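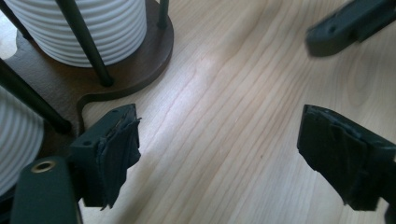

The table that stays put

When Rosalind Crenshaw moved into her apartment four years ago, the first thing she bought was a kitchen table. She paid 78 dollars for it at a house sale and carried it up the stairs with her brother. It has outlasted two couches and a bed.

"People spend a lot on the couch and then they sit at the table," she says. She pays bills there, cuts fabric there and eats there most nights.

Severin Holzer hears that often. He runs Imhof, a small repair shop that takes in tables, and in May he gets more of them than he can fit in the front room. Families clean house in spring and notice the rings and scratches. Most of them want the top sanded back to bare wood. Holzer usually tells them to try soap, a soft cloth and a day of drying first.
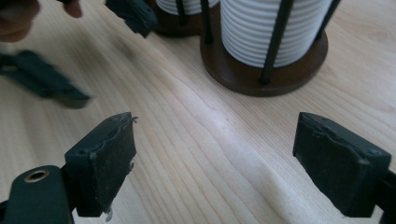 Pale wood has come back after a long run of dark stains. Domenica Thaler, who picks stock for the furniture store Ornel, says buyers ask for it because their rooms are small and get little sun. A blond top with long, soft grain lines and a band of light across it makes a room feel bigger, she says, and crumbs don't stand out much. Red wine does. She tells buyers to wipe a spill right away and to keep hot pans off the surface, whatever the label says about the finish.

Size is the harder choice. Thaler wants 30 inches of free floor behind each chair, and many kitchens don't have it. Her advice is to tape the outline on the floor and live with it for a week before ordering.
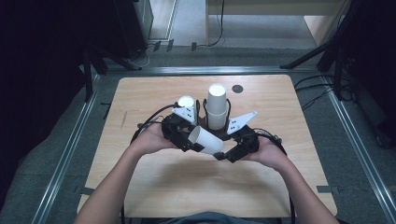
A bench against the wall saves some of that space. So does a drop leaf, though Holzer sees a lot of broken hinges. He replaces them on Wednesday mornings, when the shop is closed to walk-ins, and charges 30 dollars for a pair.

Crenshaw has looked at new tables twice. Both times she measured, wrote down the price and went home. One leg on hers is a little short, and she keeps a folded piece of cardboard under it.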